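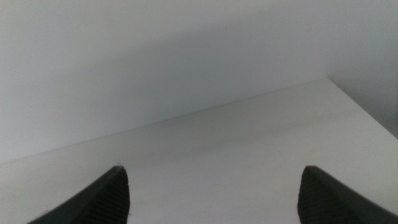 One reply to our November notice asks whether the white tables at the Trivcombe rooms could be swapped for something darker, given how quickly every crumb and pencil mark shows on them. We have had the same request at the front counter and will answer it in this thread.

Trunilow Community Rooms, Trivcombe
Thread on table care, 1/15

2/15
The tables will remain white. Users of the rooms include model makers, quilters, map groups and the seed-sorting group, and most of them asked for a pale, matte surface when the furniture was last reviewed. Small dark items are easy to find on it. So are small dark specks, and we accept that this is the same property of the table viewed by two different people.

3/15
The review covered 8 tables, all from the Satti range, in the large room and the side room. Gloss tops were considered and declined. Under the ceiling lights they threw glare back at anyone doing close work, and two groups had brought their own cloths to cover the sample.

4/15
A note on specks. A tiny dark speck on a white top may be grit, graphite, a seed, a bit of thread or a mark in the surface itself. Please try a dry cloth first. If it moves, it was loose and the matter is closed. If it does not move, go on to a damp cloth.

5/15
Please do not scrape at a mark with a fingernail, ruler, craft knife or bank card. Most of the permanent damage recorded on our tables came from somebody removing something that would have wiped off.

6/15
Procedure at the end of a booking:
Clear your own items.
Brush loose material into the dustpan, not onto the floor.
Wipe with the damp blue cloth, working from the far edge towards you.
Dry with the white cloth.
Return both cloths to the tray by the sink. They are washed overnight.

7/15
The cleaning solution in the spray bottles is Brulomo, already diluted. Each bottle holds 300 mL and is refilled by staff. Please do not top it up from the tap, and please do not bring other products from home. Cream cleansers leave shiny patches on a matte top and we have no means of reversing them.

8/15
Spray the cloth and leave the table alone. Liquid sprayed straight onto the surface runs to the edge and sits in the join underneath, where the next user finds it with a sleeve.

9/15
We have been asked why a table may look grey on one side and bright on the other, and whether the grey side has been missed. In nearly all cases the difference is light and shadow. Move to the other side of the table and look again before reporting it. If the grey patch stays where it was, wipe it. If it is still there after wiping, use the form.

10/15
Ink, paint and glue. Groups using any of these must put down a mat. Mats are kept upright in the tall cupboard in the side room and may be borrowed at no charge. Newspaper is not a substitute, as the print transfers when damp. Baking paper is acceptable for glue.

11/15
Food and drink. Cups are permitted on the tables with a coaster. Hot dishes are not permitted on the tables with or without a coaster, and should stay on the kitchen bench. Beetroot, turmeric and mulberry are each named in the conditions of hire for reasons the long-standing groups will remember.

12/15
Over the past booking year the rooms were hired 264 times, and 7 of those bookings resulted in a cleaning fee. We are grateful to every group that left things in order. The fee is unchanged, and it is waived where a spill is reported before the group leaves the building.

13/15
Moving tables. Two people to a table, lifting from the long sides. Dragging marks the floor and loosens the feet, and a table with a loose foot rocks under anyone trying to rule a straight line. If you find one that rocks, please leave it in position with a card on it. The cards are in the tray with the cloths.

14/15
Several replies to this account have asked about tablecloths for evening functions. These may be used. Please avoid cloths backed in plastic, particularly in warm weather, when the backing can stick. Tape, pins and clips with metal teeth are not to be used on any table. Plain fabric weights are available on request at the front counter.

15/15
To the original reply: we understand the frustration of wiping a surface and then seeing one more dot near the far edge. A dark top was trialled in the side room some time ago. It hid the pencil and showed the dust, the fingerprints and the chalk, and the quilters could not find their navy thread on it.

Added after replies
The surface cleaning form is at the front counter and on the bookings page, under Rooms, then Furniture. Please give the room, the table's position and what you have already tried. A description such as "mark on table" does not allow staff to find it.

Added after replies
Yes, pencil erasers are fine on light graphite, provided they are white and clean. Coloured erasers leave their own colour behind. Please brush up the rubbings afterwards.

Added after replies
Replacement blue cloths have been ordered. Until they arrive, the green ones in the same tray should be treated as blue.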